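Does more demo data help a shelf-picking policy?

Perihan Sezer
We train on the Varnusden grocery task: the right hand takes a bottle off the upper shelf while the left holds the basket. Going from 604 teleoperated demos to 3000 barely changed our grasp rate. Is this normal for imitation learning, or are we doing something wrong?

Ludger Janssen
Probably normal. If the extra demos all start from the same layout, the policy sees little that is new. Move the bottles, lean a few of them, and record 100 of those before you collect more of the plain ones.

Our head camera view at the grasp, with the chips already in the basket:
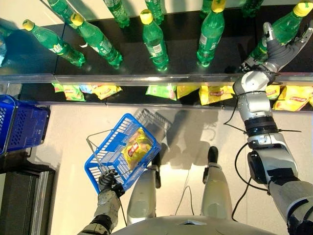
Hongmei Zeng
Check your evaluation first. What Ludger says is fine, but how many trials per policy did you run? With too few you can't see a difference at all. We also got more from adding 2 wrist cameras than from extra demos — the arm hides part of the lower shelf from the head view.

Knut Sauerland
same problem here with Esevden, following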